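Notebook > Manipulation > Marker pick and place

Marker picks, wrist camera vs. no wrist camera

May 23, 2018 | Joon-young Yoon
4 min read

Picking up from last time, where I promised everyone I'd stop fiddling with the gains and just run the comparison. 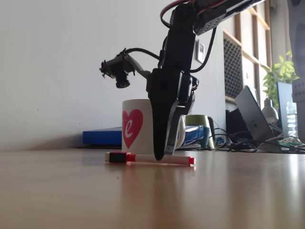
So I ran it! The question is still the one Mykhailiuk put on the whiteboard: if we train the same policy on the same demos, how much does the wrist view buy us on thin objects? My bet was "a little." I was wrong and I owe somebody lunch.

Setup is the same for both arms of the comparison. 206 teleop demos, all recorded on the Dastow controller, marker starting in a random spot and random angle inside the taped template (I lay the template down, place the marker, then lift it off again before the run). Policy A gets the fixed overhead view plus joint angles. Policy B gets all that plus the wrist view. Same network otherwise, same number of training steps, same seed. I know one seed is thin, don't yell at me, more below.

125 trials each. A success means the marker is lifted clear of the table and held until the timer beeps. Dropping it at the last second counts as a fail, and I was strict about it even when it hurt.

Policy A: 64 out of 125
Policy B: 76 out of 125

So 51.2% against 60.8%. That's 12 more picks, and I was pretty pleased until I worked out the interval on the difference, which still includes zero (just barely on the low side, but it does). I'm calling it promising and leaving it at that until there are more seeds.

The more interesting part is how they fail. Policy A mostly misses in height. It comes down to the right place over the barrel and then closes too early, so the fingers shut on air, or it keeps going and pushes into the table until the current limit trips. Policy B almost never does that. Its height is good! What it does instead is dither — it hovers over the marker, shifts a hair left, shifts a hair right, and sometimes runs out the clock without ever committing. I think that's my fault. I hesitate right there in a lot of the demos, and the network has learned my hesitation very faithfully.

Side note on angle: when the marker is close to parallel with the front of the table, both policies do fine. Once it's turned so it points at the base, both get worse and A gets a lot worse. I didn't balance the angles between the two sets, so I can't put a real number on it. Next round I'll draw up a list of start poses and use the same list for both.

Also the glare. The tabletop is shiny and the marker gives a faint reflection right under it. My hunch is that A is reading the reflection as part of the object, which would fit the height errors. Cheap test: matte paper on the table, rerun A only.

To do:
- matte paper test on A
- cut the hovering out of the demos (the Wovbridge script can trim on joint velocity, try that first)
- fixed list of start poses
- at least two more seeds for each policy
- ask whoever last used the Dunatton config why the gripper speed is capped so low in it

If the trimmed demos fix the dithering I want this written up before August. Logs are in the usual folder, both runs, including the fails.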